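Budgeting for the Hours, Then for the Hardware

Opinion

Organizations that plan to bring household automation into their services tend to begin with the machine. A price is obtained, a line is entered in the capital budget, and the remaining costs are gathered under a heading such as "implementation." It is the position of this essay that the order should be reversed. The largest and least understood expense in any laundry or linen program is the human demonstration work from which a robot learns its task, and a budget that treats this work as an afterthought will have to be rewritten before the first year is out.

The planning exercise at Brurkosdale, where a residential service has spent several months preparing to equip its linen rooms, offers a useful case. The first draft of its equipment plan followed the usual pattern. It compared two folding systems, the Lonus and the Bandel, on purchase price, floor space, and service contract. Hand-held grippers, used by people to record the motions of sorting and folding, appeared on the last page with other small items. No paid hours were attached to them at all.

That omission was corrected in the second draft, and the correction changed the character of the plan. A hand-held gripper does nothing by itself. Someone must hold it, pick up a sleeve with it, lay the sleeve down, and begin again with the next garment. The plan now calls for 3,000 recorded folds before any system is accepted for use, and each of those folds is a short piece of skilled, repetitive labor that must be scheduled and paid for.

The variety of the clothing matters as much as the number of folds. A purchasing office may be tempted to supply a carton of identical cotton shirts, which are cheap to buy and easy to replace. The things people wear are less cooperative. Ribbed knits stretch, fuzzy sweaters cling, and a long sleeve seldom lands where it was meant to. The setting matters in the same way. A bare worktable is convenient, but a good deal of household laundry is folded on beds, over quilting, beside piles that have already been finished.

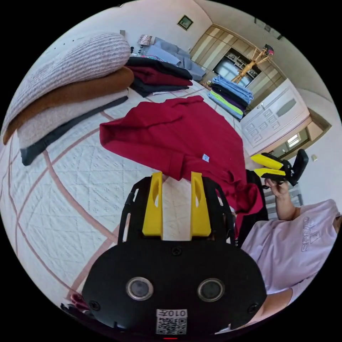

Durrani objects that this emphasis on labor is overdone, and that a plan should not buy demonstrations at all. In this view the supplier ought to deliver a machine that already knows how to fold, and any customer who pays for training is paying for the supplier's unfinished product. If a dishwasher arrived needing lessons, Durrani asks, who would sign for it?

The objection deserves a serious answer, and part of it should be conceded. A buyer is entitled to a machine that can handle common garments on the day it is installed, and contracts should say so in terms that can be tested. Yet a dishwasher is loaded by a person who adapts to the racks. A folding system is expected to adapt to the household. Its supplier cannot know in advance which fabrics, surfaces, and habits it will meet, and the customer who declines to pay for local demonstrations will generally pay later in staff time spent refolding.

Three changes to ordinary budgeting practice would help.

First, demonstration hours should have their own line, set above the equipment line. The Brurkosdale plan allots 200 hours in the opening phase, with rest periods counted as paid time. Holding a gripper at arm's length is tiring, and tired hands make poor examples.

Second, grippers should be bought in pairs. Large and heavy garments are awkward to manage one-handed, and a plan that economizes on the second unit limits the tasks that can be recorded. Of the 16 units Brurkosdale intends to order, four are to be held as spares — a modest reserve for tools that will be in use every working day.

Third, payment for the main system should depend on performance with the customer's own laundry. A deposit of 70 percent, which both quotations requested, leaves the buyer with little influence once the crates are on the floor. Half on delivery and half on acceptance would be fairer to all concerned.

None of this settles the choice between Lonus and Bandel, and it is not meant to. Either may prove suitable. The revised plan goes forward for approval in August, and the hours should be approved with it — in full, and before any purchase order is issued.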